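Project report: planning and budgeting a second gripper arm for the sorting bench
Skunddale student workshop, Mernulach site
16/06/2024

1. What we were asked to do

Our group was given the job of working out what the sorting bench needs before the next intake starts in August. The bench handles small household goods: it picks things out of organisers, holds them up and puts them down somewhere else. We were not asked to write any control code. The task was to produce a shopping list, a price for it and an order in which to buy things.

2. How we went about it

We kept a log of stoppages over 130 trial picks. For each one we wrote down the object, the container it came from and what stopped the run, if anything did. In 41 of the picks there was a stoppage that we put down to equipment. The rest either finished or stopped because of a mistake in our own settings, and those are left out of the budget.

Most of the equipment stoppages came from fingertips. Flat, thin things slip when the tips are worn, and anything standing in a narrow compartment leaves very little room on either side. Soft items were easier to hold but tended to turn in the grip. Cables came next. A cable that catches once will usually catch again, and we lost a whole afternoon to one connector.

3. What we priced

We asked two suppliers, Ranjbar and Vutden, to quote for the same list:

Fingertip pairs, narrow pattern
Fingertip pairs, standard pattern
Cable clips and sleeving
Spare wrist camera and mount
Edge trim for the bench
Small storage bins for test objects

Ranjbar was cheaper on the fingertips and Vutden on everything else. Vutden's delivery time on the camera mount was longer, but we do not need it until August. Splitting the order means paying for delivery twice – still less than buying it all from either one.

4. Choosing the test objects

It is easy to forget test objects in a budget. We had been using whatever was in the workshop, and things went missing or got bent. We now want a fixed set, kept in its own bins and replaced from its own budget line. It should have thin strips, soft pouches and small flat pieces in it, and the containers should be part of the set too. Woven ones are harder than plastic ones, as the rims are uneven and shed fibres.

A thin strip held upright in front of the woven organiser, then a leather pouch between the fingertips:

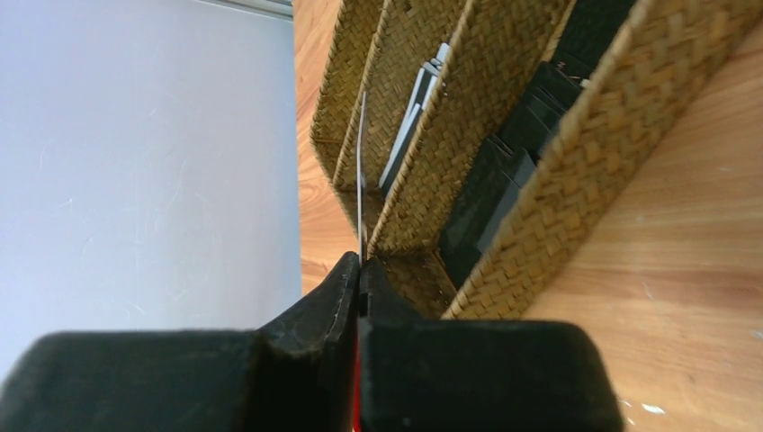
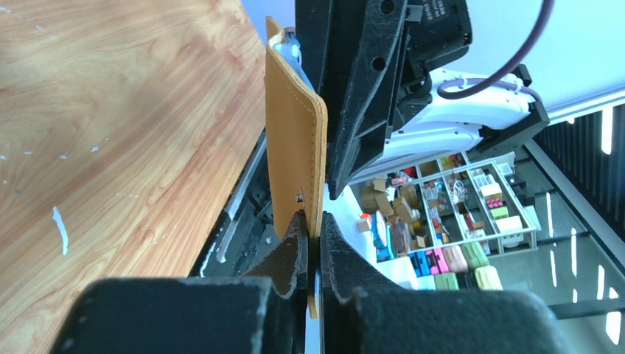 5. Order of buying

Fingertips should be bought first, both patterns together. Cable clips and sleeving go in the same order because they cost very little. The test objects and bins come second. The spare camera and mount can wait for the August money, and the edge trim should only be bought if there is anything left over.

We also suggest keeping the stoppage log going. Our figures come from one bench and one group of users, and the next group may find that fingertips last longer or shorter than we allowed for. The spreadsheet has a column for the date each pair was fitted – please fill it in.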